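Most dishwashing advice gets passed along by people who haven't tested it, and I include my own mother in that. I've been doing dishes by hand in the same kitchen for eight years. My opinions on what gets repeated:

**Baking soda and vinegar in the drain.** It fizzes, and people like the fizz. Mix the two and you're left with mostly salty water. A plunger and a kettle did more for my sink than two boxes of the stuff.

**Lemon halves on the faucet.** Fine for hard water spots, I'll give them that. Vinegar on a rag does the same job and doesn't leave pulp in the aerator.

**Water as hot as you can stand.** My hands gave up on this before I did. Grease lets go in warm water with enough soap. Change the water when it goes gray - that matters more.

**Microwaving the sponge.** I tried it for a month and the sponge still smelled like a sponge. I buy cheap ones and throw them out. If you insist, it has to be wet and have no metal in it.

**Soaking overnight.** Good for oatmeal and burnt rice. Useless for egg, and bad for anything with a wooden handle. Cast iron, obviously not.

**Air drying.** Bianka Veres, two doors down from me in Dodbridge, swears a towel is cleaner. Maybe a fresh one is. The one hanging on my oven door since breakfast is not, so I let the plates stand on edge and leave them alone. 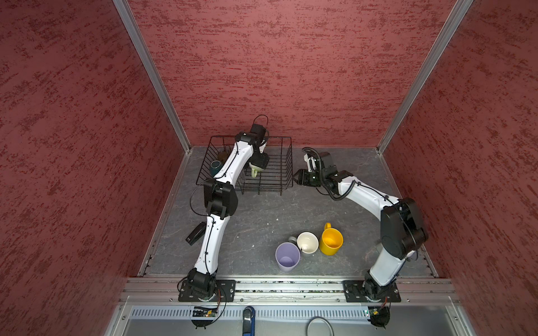

Racks are oversold too. I paid $64 for one with a swiveling spout and went back to plain wire inside a month. What I'd check before buying:

- gaps wide enough for your bowls, so bring a bowl to the store
- feet that don't slide
- coating on the wire ends, where rust starts
- a tray that comes out without unloading everything

Wash the tray weekly. The pink slime won't wait for spring cleaning.

**Rinse aid in the hand-wash basin.** Somebody in Zellwood told me this one. Don't. It's made for machines and I have no interest in drinking it.

Still undecided on wool dish pads. Will add a note if mine lasts past October.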